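Print this page
E-mail this page

Floors and Soft Coverings - handout for Unit 3
Leire Marín

Right, so last time we got as far as underlay and I promised I'd get to the top surface this week. A few of you came up afterwards asking whether you need to know all the fibre chemistry for the written task. You don't. I'd much prefer you could walk into a room, look down, and tell me what the carpet is going to look like in five years and who's going to be grumpy about it.

Start with pattern, because everybody skips it and goes straight to colour. A stripe does a lot of work on a floor. It gives the room a direction, whether you wanted one or not, and your eye runs along it the way it runs along floorboards. Lay it down the length of a narrow room and you've made a corridor. Lay it across and the room seems to widen, though you'll also notice every piece of furniture that isn't sitting square. I fitted out a study once with a striped tile from Zutberg and spent a whole afternoon nudging a bookcase back and forth, and it never looked straight (the wall was out, not the bookcase, but the stripe got the blame).

Grey is the other thing. People groan when I put grey on the board, but a mid grey with a stripe in it hides lint, dust and the odd biscuit crumb far better than a plain dark or a plain pale. A plain charcoal shows every white thread. A plain cream shows everything else. If you're specifying for a room where things get moved about all day, the broken-up surface is your friend!

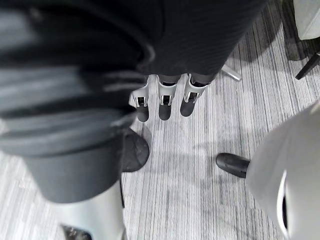 Unit 3 Notes, p. 14

Have a look at the grey striped carpet and then at the white post standing on it. I want you thinking about uprights every time you draw a floor plan. A smooth pale cylinder against a striped grey ground reads very clearly, and it's also where the eye stops, so if the pattern is a bit off you'll see it there first. Notice too how one side of the post drops into shadow. On your plan it's a little circle and you forget about it. In the room it has a light side and a dark side and it changes the colour of the carpet next to it.

The ribbed fabric is worth a minute as well. Fine ribs and a stripe are cousins - both are lines - and when you put one over the other you've got to decide which is the boss. My rule of thumb is to keep the scales well apart. A very fine rib in a dark colour goes nearly plain from across the room, so it can live with a stripe underneath. Two patterns of the same width will buzz at each other all day long, and your client will tell you they've got a headache and not know why.

Now, quantities. I know, I know. For the exercise we're using the Zacharopoulos sample sheet, the one with the 400 mm tile, and the total order on it is 1,504 tiles. Of those, 927 go in the main area and the rest are split between the side rooms and your spares. Please don't leave the spares off. Keep them flat, somewhere dry, and write the batch number on the box in marker. I had to patch a floor years ago with tiles from a later batch and the repair was the first thing you saw when you opened the door. Same product, same colour name, different grey.

On direction of lay, pick one arrow and stick to it, or turn each tile a quarter and stick to that. What you can't do is half and half. With a stripe the quarter turn gives you a basket sort of look, which some people love. I'm not one of them, but I won't mark you down for it.

Cleaning, quickly. Vacuum along the stripe first and then across. Blot spills, don't scrub, and work from the outside of the stain in. Around the foot of a post or a table leg you'll want the crevice nozzle, as the big head rides up and leaves a ring of fluff. Ribbed fabric is the same story on a smaller scale - a soft brush, along the ribs.

For next time, bring in one swatch of something ribbed and one of something striped, any colours you like. Offcuts are fine. The Wilteo and Cernix sample books are on the shelf by the window and you can borrow them overnight, but please sign the sheet. We'll lay them out on the floor, shoes off, and argue about them.

Print this page
E-mail this page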